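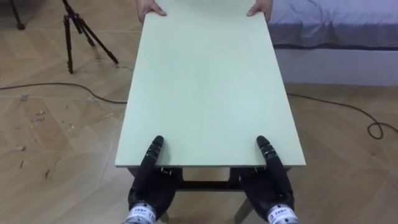
What does the grant pay for in this period?

The grant covers the scanning, text recognition and indexing of the Plukier, the weekly newspaper printed in Zandov until the press closed. It also pays for archival boxes and for the repair of volumes that can't be opened safely. It does not pay for the public website, which comes out of the library's own budget.

Progress report, phase 2
To: Annunziata Bassi, Fedurik Fund
From: Ubaldo Melis, Zandov Town Library
Date: 9 April 2025

Where we are

All 1022 surviving issues have now been scanned. They are held in 60 bound volumes, and every volume has been through the scanner and back to the shelf. The page images are stored on the library server, with a second copy at the county records office. Text recognition is finished for the later volumes and under way for the early ones. Indexing is behind the plan, for reasons given further down.

The scans are good overall. Pages from the last years of the paper were printed on better stock and gave us very little trouble. The older pages are brown at the margins and the ink has spread, so we scanned them in color instead of grayscale. The files are larger than we planned for, and we bought extra storage under the equipment line. You approved that change in writing.

Three volumes had to be taken apart before scanning. The binder had sewn them so tightly that the inner column of each page ran into the gutter, and pressing them flat would have split the spines. The bindery cut the sewing, we scanned the loose sheets, and the sheets have gone into flat boxes. They will not be rebound. The old covers are kept with them, including the spine labels, which carry shelf numbers that appear in the library's card catalog and nowhere else.

Text recognition

The software reads the news columns well. It does poorly on three kinds of page: the classified ads, the farm price tables, and the serial fiction printed in small italic type on the back page. For the ads we're correcting only names and street addresses, as agreed last year. The price tables are left as images with a short description attached, so a reader can find the right week and then look at the page.

The serial fiction was not in the original plan at all. We had expected to skip it. Several readers have asked for it, though, and one of the longer stories is set along the Sanna and names farms and mills that don't show up in any other source we have. We would like to correct that one story fully and leave the rest as they are. The work can be done within the existing staff hours if the ad corrections finish on time.
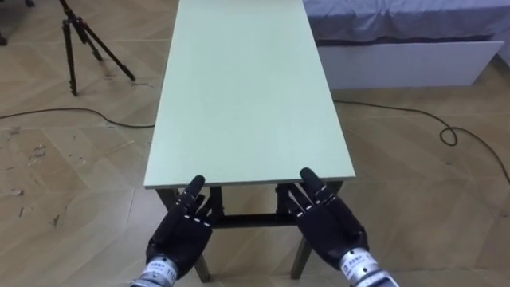

How are the index terms chosen?

Each article gets terms from a fixed list of subjects, plus any personal and place names that appear in the headline or the first paragraph. The subject list was drawn up from the library's local history catalog so that a search brings back books and newspaper articles together. New terms can be added, but only after a check that an existing one won't do.

Indexing takes longer than we estimated. The estimate came from a trial on one late volume, where the articles are long and have proper headlines. The early volumes are different – a single column may hold a dozen short items under one heading such as "Town and Valley," with a fire, a wedding and a lost cow in the space of a few lines. Each of those needs its own entry if people are going to find their families in it, and finding families is what most of our readers come in for.

Place names are the other cause of delay. The town boundary moved twice while the paper was running, and several streets changed their names, some of them back again. We now keep a separate list that ties each old street name to the present one and gives the years it was in use. The list has already been useful outside the project. The town surveyor has asked for a copy, and we'll send one when the gaps are filled.

To catch up, we have stopped indexing sports results and court notices item by item. Those now get one entry per page. A reader looking for a particular match will have to do some scrolling, but the text search will still pick up most team names. If there is time left at the end of the phase we'll go back to the court notices first.

Missing issues

The run is not complete. There are gaps in the years when the press changed owners, and a longer one following the flood on the Sanna, when the printing house lost its own file copies. We put a notice in the library newsletter asking for loose issues. Several people brought in clippings, which we can't use as full issues but have scanned and filed by date where the date could be worked out. A box of later issues came from a former typesetter's family. All of them turned out to be copies of ones we already had, though two are in better condition than ours and the scans have been replaced.

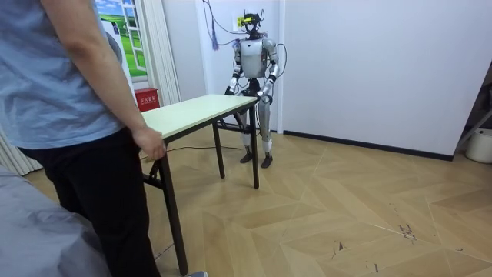
We have also written to the records office to ask whether any issues were deposited there under the old press law. The reply was that the deposit ledgers exist but have not been cataloged. Their staff will let us look through them in person, and we plan to do that once the early volumes are off our hands.

Budget

Spending is in line with the revised plan. Storage is over the original figure by the amount you approved. Binding and conservation is under, since we expected more volumes to need repair than did. We ask that the balance on that line be moved to staff time for indexing. No additional money is requested.

The scanner lease ends with this phase. The supplier has offered to extend it by a short period at the same rate, and we have declined for now. If the records office does turn up missing issues, they can be scanned on the library's own flatbed, more slowly but well enough.

Next steps

Text recognition on the early volumes should be done by the end of April. Corrections to the classified ads will follow, and then the Sanna story if you agree to it. The public site will open with the later volumes only, and the others will be added as their indexes are finished.

We need two decisions from the Fund: approval to move the conservation balance, and approval to include the serial story. A short reply by email is enough for both. The street name list and the revised subject list are attached, along with the spending table.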